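Wrist view latency, part two

29 December 2023

Last time I wrote about the planner in Luten, our disassembly stack, and why it kept asking for new grasp poses on a stationary target. Golnar Rezaei asked what the wrist camera hands to it. 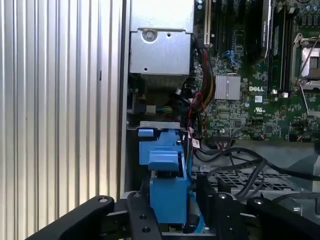
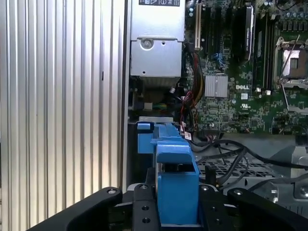

The short version is that the perception node publishes a target pose with a timestamp, and the timestamp was wrong. It was stamped on arrival at the host instead of at exposure, so every pose was paired with a joint state roughly 28 ms too new. At low speed the error is small. On a fast approach it moves the target enough to trip the replan threshold. The blue latch is the easy case for segmentation – it is saturated, with gray metal and black cable near it – and the mask was stable throughout. The ribbed panel on the left is worse. Its repeated vertical edges give the feature matcher many near-identical candidates, and a match can slip by one rib without raising the residual much. I now mask that region before matching.

The fix for the stamp was 8 lines. I replayed 544 logged approaches through the patched node and got replans on 7 of them, all with the panel mask disabled. Ivone Figueiredo is reviewing the change. The joint state buffer still drops entries when the logger flushes to disk, and I have not found out why.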